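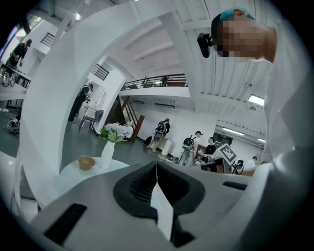
Jaseck hand-held gripper evaluation: frequently asked questions
Maintained by Ashton Pomare, Rasutside test floor. Revised Friday, January 2, 2026.

What is being compared?
Two jaw sets for the Jaseck hand-held gripper. The Jollent set is the one most sites already have. The Kwon set uses a softer pad compound and a stiffer linkage. Housing, trigger and camera are the same for both, so a change in the numbers can be put down to the jaws.

Does the comparison cover robot-mounted use?
Only partly. Hand-held trials come first. A jaw set that passes is then bolted to the arm and run on the same tasks at reduced speed. Arm results are kept in a separate table and should not be averaged with the hand-held ones.

How many trials does each jaw set get?
200 per task, split evenly between operators. A dropped object counts as a failed trial. A trial with a tracking dropout is discarded and repeated, and the dropout is logged against the session.

Which tasks are used?
Pick and place of a bowl, lifting a shallow container by its rim, straightening a cloth, and moving a light object between two hands. The cloth task has the widest spread between operators. Read its mean with care.

How is gripper pose tracked?
Pose comes from printed fiducial markers and from the onboard camera. The two estimates are compared offline. Each hand-held unit carries a cube with marker patterns on its faces, so that at least one face stays readable through most wrist angles. Flat boards work at a fixed station but drop out quickly when a hand turns. If both estimates are available and disagree by more than 2 mm, the session is flagged for review.

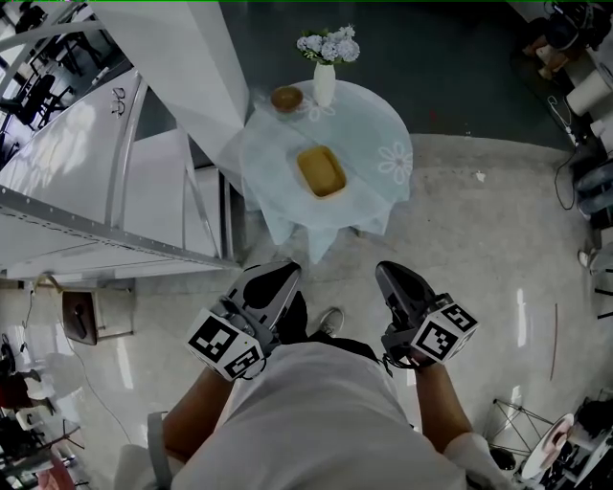
Table height matters more than we expected. Operators who stand over a low table bend the wrist further to get the fingers level, and the trigger force goes up with it. We now record table height in the session header. Surface covering is recorded as well: a translucent cloth with hanging edges, like the pale blue one with the flower outlines, gives the fingers something to catch on when an object is approached from the side. Run the bare-table baseline first, then the cloth.

Can I use one gripper instead of a pair?
Yes, for the bowl and container tasks. The transfer task needs both. Mark the session as single-handed or the script will reject it for a missing stream.

Do both grippers in a pair need the same jaws?
Yes. Mixed pairs were tried in June and the transfer results could not be assigned to either set.

How often should the jaws be inspected?
Every 16 trials. Look for lifted pad edges, debris in the ribs and play at the pivot. Wipe the pads with a dry lint-free cloth. Solvent changes the friction of the Kwon compound for several hours – do not use it during a session.

When are pads replaced?
At 2,000 closures or at the first visible tear. The closure count is in the trigger log. It does not reset by itself, so enter the pad serial number after each change.

Does room lighting affect the result?
It affects tracking. Glare on a marker face causes most of the dropouts we log. Matte prints are required. Lock exposure before the first trial and leave it locked.

Which jaw set is ahead so far?
Kwon on the container and transfer tasks, Jollent on the bowl. The cloth task is undecided. Neither set has finished the arm stage.

Where do I send session files?
Upload to the Jaseck share under your site name, with the header file included. Sessions without a header are not processed.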